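Subject: Re: [cell-upkeep] bin shifting under the arm, and cable wear at the wrist 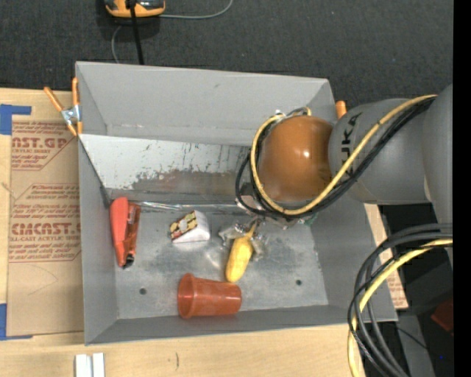
Kelly, the shifting bin is the easier of your two problems, so I'll take it first. We went through the same thing when the Lovport cell was set up in November. Ours was sitting loose on the table and every firm touch on a side wall moved it a little, until the taught positions no longer matched. Now it is held with spring clamps, the orange-grip kind, one at the upper left and one up by the arm. They are cheap and they come off by hand when you want to get at the table. Check them at the start of a shift. If one has crept, put it back and run the corner check again before you do anything else.

On Jan 4.2 of the Jenden notes you will find the corner check. Ignore the part about the pointer tool. We just jog to each corner at low speed and compare with the saved values. If any corner is out by more than 2 mm we reteach the bin frame. It takes ten minutes once you've done it a few times.

Kelly Batista wrote:
> We are running the Plillari picking routine on a KUKA arm and have
> two questions. First, the bin moves. We had it squared up in the
> morning and by 3 in the afternoon it was off at the far end. Is
> anyone bolting theirs down?
>
> Second, the cables on the wrist. We have 1,615 hours on the set
> and one black jacket has a flat shiny spot where it touches the
> bin rim. Dreßler says to change the whole bundle at 3,000 hours.
> Should I wait or do it now?

No bolts here. I looked at it and decided against it, as we swap bins too often.

For the cables, don't wait. A shiny spot means it is rubbing on every cycle and the hours in the manual assume nothing is rubbing. You may not need the whole bundle, though. Find out which pose makes contact. Step through the program at low speed with a second person watching the rim, and mark the jacket with tape where it touches. Then see if you can turn the wrist the other way for that pose. We got rid of our contact point by changing one approach angle and giving the loop at the wrist a bit less slack. Take out too much and it pulls at the connector when the last axis turns, so run that axis to both limits by hand before you tighten the ties.

If the jacket is only polished, sleeve it and look again after 400 hours. If you can feel a step with your fingernail, replace that cable. Power off and locked out before anyone puts a hand in there, obviously.

One more thing. Look at the ties while you're at it. Ours had been pulled so tight that they left a groove in the yellow cable. We use hook and loop straps now.

Does your bin have a lip on the outside? If it does I can send the drawing for a corner stop.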